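Esorden Veterans' Resettlement Project: progress report to the Cropper Fund, September

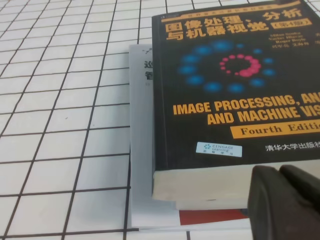
Enrolment for the year stands at 51 service leavers, against a target of 45. Two have since moved away from Erklow and closed their files. Mentors logged 1,152 hours, mostly evening sessions at the Cestitz office.

Housing advice is behind plan. The second adviser post was empty until June and the waiting list is still six weeks. We have spent £1,000 of the travel grant and ask to carry the rest into next year.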